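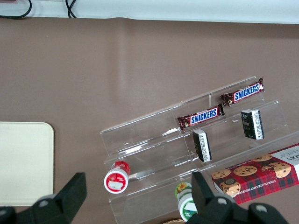
Start with the task as the operator gets it: restock and clear a snack table, one item at a time, both arms available. The reason for picking snacks is grip variety. A wrist view over the stepped acrylic stand makes the point quickly. Two Snickers bars with crimped ends, small upright boxes and cylinders lying on their sides are all within one reach, and the clear plastic throws bright highlights along its edges. Pause on this slide. Ask the room how they would grasp the upper bar without touching the divider. Take two answers at most.

Slide 2. Two ways to show the task.
By hand: the operator holds the arm at the wrist and moves it through the motion. Good force feel, poor camera data, because hands and sleeves end up in the wrist view. Hard to do with two arms at once.
By remote control: the operator drives both arms from the Olon station. Clean views. No direct feel for contact, so people squeeze too hard at first.
Say plainly that we use both. Hand guiding for setting the approach heights, remote control for everything that gets recorded.

Slide 3. Numbers from Holtongate.
500 demonstrations kept. 13 object types. 4 operators. New operators needed around 5 sessions before their release timing settled. Do not read the table aloud. Point to the column for soft packs, where the grasp is easy to show and the release is not.

Slide 4. Release over a container.

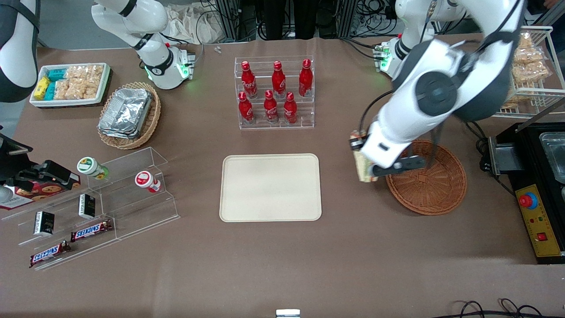 Left arm holding a snack pack at the left rim of the wicker basket; right arm over the snack tray side.

Talk about height first. If the operator opens the gripper too high, the pack turns as it falls. Too low, and the fingers catch the rim on the way out. Our written rule is to cross the rim, stop, then open. Operators skip the stop when they get comfortable, and the policy learns the skip.

Second point: the arm that is not placing anything still gets recorded. If it drifts, the drift is in the data. The Rulluteck controller has a hold button for each arm. Tell them we now require it.

Slide 5. What we threw out.
Regrasps after a slip: kept, with a label. Long pauses: trimmed. Episodes where the operator changed the plan halfway: removed. Expect a question on this from the Lambrakis people, who keep all of theirs. Answer: we have not run the comparison.

Backup slide if time allows: delay settings on the remote link. Skip if past the half hour. Leave slide 4 up during questions.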